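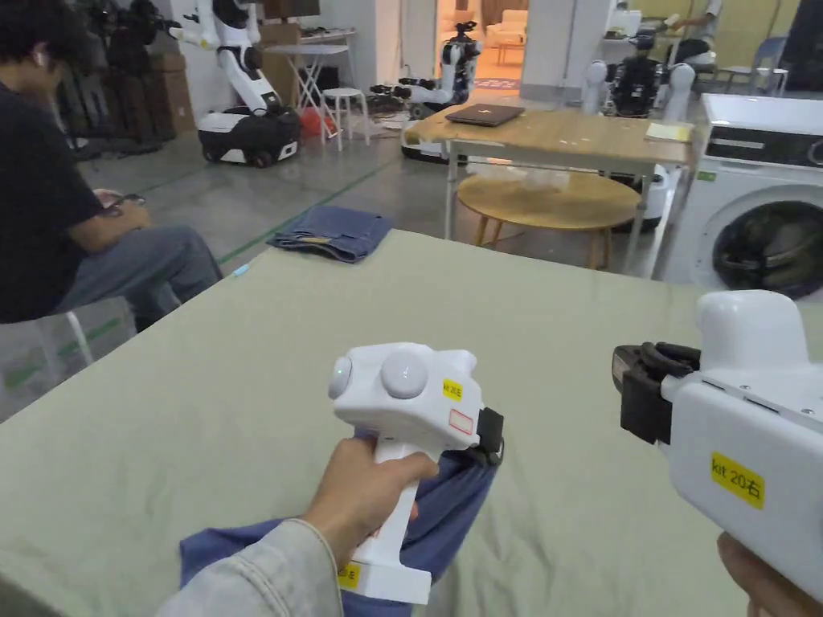 The Year I Stopped Buying Clothes (Mostly)

It started with a zipper. My good winter coat, the one I'd worn to two job interviews and one extremely cold funeral, jammed halfway up on a Monday morning while I was standing at the bus stop. I couldn't get it up and I couldn't get it down, so I rode to work zipped to the ribs like a badly wrapped burrito, and at lunch I pulled out my phone and put a new coat in a shopping cart. It took me less time than it takes to heat soup.

And then I looked at the total, which was a bit more than 200 dollars, and I thought about the other coats. I own other coats! There's one with a torn pocket, one missing its top button, and one that's perfectly fine except the lining has come away at the hem and my hand goes down the wrong hole every time. All of them were in the hall closet waiting for me to do something. I closed the tab and ate my soup.

So for the next twelve months I bought no new clothes. I did make two exceptions, which I'll confess to later. This is what I found out about my closet and about needles, and a little about my mother, who kept a cookie tin full of buttons my entire childhood and let me believe every single time that there were going to be cookies in it.

Learning from someone who can do it

My first move was to watch a lot of videos and get nowhere. Everybody in those videos has beautiful hands and a north-facing window. I had a kitchen table, a bad lamp and a pair of scissors that had been used on pizza. My first darn looked like a scab. My second one was worse because by then I was annoyed.

What saved me was a flyer at the library. Mykhailiuk is a tailoring shop on the far side of Bristberg, wedged between a tire place and a bakery, and on Thursday nights in the fall they move the racks back and let people bring in whatever they've ruined. It costs eight dollars and there's tea. The class is run by Vitalii Bilyk, who has been altering suits for most of his adult life and who looked at my zipper for maybe two seconds before reaching for a pair of pliers.

"The slider is tired," he told me. "The teeth are good. You were going to throw away good teeth?"

I said I had been considering it. He squeezed one side of the slider, squeezed the other, ran it up and down, and handed me back my coat. I'd been ready to spend 200 dollars and what I'd needed was a man with pliers. I stayed for the rest of the evening out of pure embarrassment, and he put a needle in my hand and made me sew a straight line on a scrap, then unpick it, then sew it again.

I'm not a natural. I want that on the record, because I've read a lot of pieces like this one where the writer turns out to have a hidden gift. My stitches wander. I knot my thread without meaning to and forget to knot it when I should. But by October I could sew on a button that stayed on, and I can't tell you how powerful that made me feel. I went looking for buttons. I offered to do the neighbors' buttons.

The pile

Every mender I've met has a pile. Mine lives on a chair in the bedroom, and at its worst it was tall enough that the cat could use it to get onto the dresser. What surprised me, once I started going through it, was how small most of the problems were. A popped seam under an arm, a dropped hem, a waistband button hanging by a thread. I'd retired a whole pair of pants over a hole in the pocket the size of a dime, and I'd missed those pants!

Sơn Hoàng, who sat next to me on Thursdays and is a much better sewer than I am, has a rule about this that I've stolen. If a fix takes less than 5 minutes, it never goes on the pile. You do it standing up, with the thing still warm from the dryer, before you've had a chance to have feelings about it. He keeps a threaded needle stuck in the curtain over his washing machine for exactly this purpose. I tried it and stabbed myself on laundry day, so mine's in a drawer.

The bigger jobs did go on the chair, and I learned to like them. Sundays after dinner, radio on, dishes not done. I patched the knees of my gardening jeans with squares cut from another pair of jeans (cannibalism, but they're family). I replaced the elastic in some pajama pants, which involves sending a safety pin on a long journey through a dark tunnel and losing it at least once. I relined a pocket with leftover pillowcase, so now whenever I reach for my keys I get a flash of tiny yellow daisies – it's the nicest pocket I own.

What I spent

I'm told readers want to know about the money. I went back through my bank statements for the year before, adding up clothes, and got a little over what I'd have guessed and then kept scrolling and got a lot over. The final number was more than 600 dollars, and I could only picture maybe half of what it had bought. There was a blouse in there I have no memory of at all. I've looked for it. Did I return it? Did I leave it somewhere?

The mending year cost me the classes, thread, a decent pair of scissors that are now forbidden from pizza, and far too much ribbon from Citis, the fabric store downtown, where I cannot be trusted. I'd walk in for one spool of gray thread and come out with a bag. Be warned that fabric stores are still stores.

As for my exceptions: I bought socks, because there comes a point where a sock is more darn than sock. And I bought a swimsuit, in a hurry, in the gift shop of the Sirumora hotel, after mine gave out in a way I won't describe in front of a family with small children. Vitalii has since explained that swimsuit elastic simply dies and there's no bringing it back. I felt forgiven.

Where I've ended up

The year's been over for a while now. I've bought a sweater since then and I love it, and before I paid I turned it inside out in the middle of the store and tugged at the seams like a person buying a horse. I check how the buttons are attached. I look for the little bag with the spare one in it, and I keep it, and I've started keeping them all together.

They're in a cookie tin, obviously. My niece came over last week and got very excited when she saw it on the shelf. I let her open it.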